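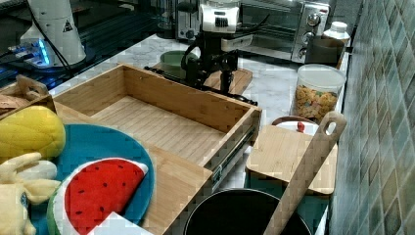

Why does metal feel colder than wood?

Try something for me before you read any more. Go into your kitchen and put one hand on something wooden, like a drawer or a chopping board. Now put your other hand on something metal that hasn't been used for a while, like a spoon or a baking tray. Which one feels colder?

I bet you said the metal! I did too, the first time. My grandma had a big steel mixing bowl and I used to think she kept it in the fridge when I wasn't looking.

So now the weird part. If the wood and the metal have been sitting in the same room all night, they are the same temperature. Stick a thermometer on each one and it will tell you so. Your hand is sure they're different, and the thermometer says they aren't. What's going on?

Your hand is warm

Your body makes its own heat, all day and all night, so your skin is nearly always warmer than the stuff lying around the house. Heat likes to move from warm things to cooler things (it never goes the other way by itself, which is a pity if you have cold feet). When you touch a spoon, heat starts leaving your fingers and going into the spoon.

Metal is really, really good at moving heat along. It grabs the warmth from your fingertips and passes it down the handle, and then it's ready to take some more. Grown-ups call a material like that a conductor. Wood is slow. It takes a little heat from your skin and the heat just sort of hangs around near the surface, so the wood under your fingers warms up and stops feeling cold. That makes it an insulator.

Your skin notices how fast it is losing heat. Fast feels cold. Slow feels okay.

Stone is somewhere in between, by the way. A marble counter feels pretty chilly, and bakers like rolling out pastry on it because it helps keep the butter firm.

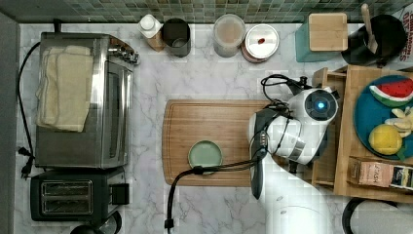

Tyyne Mäkelä wrote to ask whether a blanket is warm, then, or whether it only feels warm. Great question, Tyyne! A blanket doesn't make any heat. It's full of tiny pockets of air, and air is a very slow mover of heat, so the warmth you make stays in there with you. Wrap a blanket around a snowman and he'll melt slower. I promise.

The ice cube race

You'll need 2 ice cubes the same size, a wooden board and a metal baking tray. Leave the board and the tray side by side for an hour first. Feel them both and guess which one will melt the ice faster. Then put a cube on each and watch.
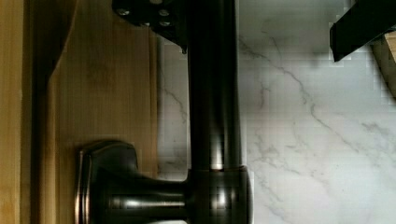 Most people pick the wood, because it feels warmer. But the metal wins easily! It carries heat from the room into the ice much faster than the wood can. My cube on the board was still hanging in there after 31 minutes, and the one on the tray was a puddle long before that. Bring a cloth.

You can race other things too. I've tried a plastic lid and a dinner plate, and next I want to do a roof tile if I can find one.

Home
Ask a Question
Kitchen Science
Outdoors
Grown-ups

More to read
Why do onions make you cry?
How does soap get grease off a plate?
What is inside a popcorn kernel?
Why is the sky orange at bedtime?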